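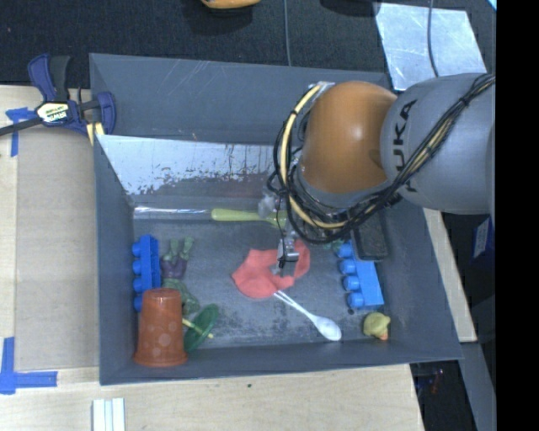

3 min read

Hestel 200 Two-Part Coating for Steel Bins and Hoppers
Gray, semi-gloss. Sold in kits by Ploltorer, Brelville.

Hestel 200 is a two-part epoxy coating for the inside faces of steel bins, chutes and parts hoppers. It is meant for dry goods and light parts. It is not rated for food contact or for standing water.

Bare metal at a ragged paint edge should be treated before recoating. Feather the old paint back until the edge can no longer be felt with a fingernail, then remove rust streaks with a wire wheel. Sound paint with light scratches needs only a scuff with a medium pad and a solvent wipe.

Mixing
Stir Part A alone first, as the pigment settles in storage. Add all of Part B and mix for 3 minutes with a slow paddle. Do not split kits by eye. Pot life is 90 minutes at room temperature and drops quickly in a warm shop.

Application
Brush or short-nap roller. Coat the corners and seams first, then the walls, then the floor. Two coats on walls, three on floors. Sloping walls tend to sag if the first coat is heavy – keep it thin and let it go tacky before the second.

Specifications
Finish: semi-gloss
Color: gray (white to order)
Film per coat: 200 microns wet
Pot life: 90 minutes
Shelf life: see lid

Ordering
Kits are packed for us by Mäkelä and ship every Monday. Orders received after noon on Friday go out the following week. Bulk pricing applies to plants coating 4,000 square feet or more. For questions on old coatings of unknown type, send a paint chip to Till Frerichs at the Brelville counter before ordering.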